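Lilach 马匹高纤低糖饲喂项目中期进展报告

提交对象:Vanhove 基金
执行单位:Pluvbridge 马场饲养组
报告日期:2023年11月15日

一、本期概况

项目自三月启动,目标是在 Pluvbridge 的寄养马和教学马中,用浸泡型高纤维饲料替换原有的谷物混合料,并记录体况、采食和粪便情况。本期共有32匹马纳入观察,其中大部分为十五岁以上的老龄马,另有几匹曾确诊蹄叶炎。全部马匹已完成换料过渡,进入稳定饲喂阶段。

与申请书相比,有两处变动。一是过渡期由原定的一周延长为两周,原因是几匹老马在第一周采食偏慢。二是干草检测由每季度一次改为每批次一次,费用从原有检测预算中列支,没有申请追加。

二、饲喂方案执行情况

目前使用的是 Semia 甜菜粕与切碎苜蓿的混合料,不加糖蜜。每匹马早晚各喂一次,每次干料400克,加温水浸泡后投喂。体重较轻的小型马减为200克。粗饲料仍以干草为主,蹄叶炎病史的马匹喂浸泡过的干草,并限制放牧时间。

浸泡时间按包装要求执行,冬季适当延长。九月有一次晚班没有泡透就投喂,值班兽医到场检查,马匹未见异常。此后在饲料间门口挂了登记板,由配料人写明下料和投喂时间,交接班时核对。

牙齿磨损严重的马匹改喂更稀的糊状料,盆底剩料明显减少。有一匹母马始终不接受苜蓿气味,已单独改为纯甜菜粕,记录中另行标注,汇总时不与其他马匹合并。

三、体况与健康记录

体况评分每月由同一名饲养员完成,采用九分制。本期多数马匹评分持平,偏瘦的老马有小幅上升。超重的马匹下降不明显,我们判断与夏末草场恢复过快有关,已将其中几匹转到沙地围栏。

观察期内发生轻度疝痛2例,均在当天处理后恢复,兽医认为一例与饮水不足有关,另一例原因不明。蹄叶炎没有新发病例。胰岛素检测在换料前采样一次,第二次采样安排在下期,本报告暂不对代谢指标作结论。
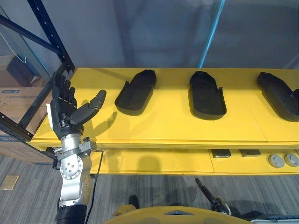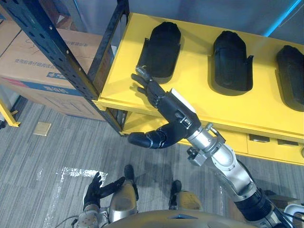

四、物资与仓储

饲料按月到货,存放在北侧库房。八月有一批甜菜粕外袋受潮,已整批退回供货方,换货延误期间动用了备用库存,没有中断饲喂。库房随后加装了垫板,离墙码放。

地秤于十月重新校准。校准前的体重数据略偏高,我们保留原始值,并在表格中加了修正列。体尺带测量值不受影响。

五、经费使用

饲料采购支出与预算基本一致。兽医出诊费高于预期,主要是两次疝痛和一次牙科复查。人员培训一项尚有结余,原计划的外请讲座推迟到下期举行。我们请求允许将这部分结余结转,不改变用途。

分项明细和票据复印件已随附件寄出。其中运费一栏包含换货产生的费用,供货方同意退还,到账后在下期冲减。

六、问题与待办

1. 周末班次的记录缺项较多,粪便评分一栏空白尤其常见。已把表格由两页缩为一页,下月检查效果。

2. 部分马主自行添加胡萝卜、糖块或其他补充料,影响数据。我们已向马主发出书面说明,要求添加前先登记。仍有两户没有回复,需要当面沟通。

3. 冬季水管可能结冰,温水供应要提前安排。饲料间的热水器已报修,维修方尚未确认上门日期。

4. 干草供应商更换后,首批样品含糖量高于旧批次。在复检结果出来之前,有蹄叶炎病史的马匹继续使用旧草,旧草库存够用到下月底。

七、下期计划

完成第二次胰岛素采样,并与换料前数据逐匹对照。继续每月体况评分,增加一次由外部兽医进行的独立评分,用来核对我们自己的结果。春季放牧恢复前,拟定分组放牧时间表,提交基金方备案。

终期报告仍按协议在项目结束后一个月内提交。如基金方希望到场查看,请提前一周通知,以便避开钉蹄和驱虫的日子。

Pluvbridge 马场饲养组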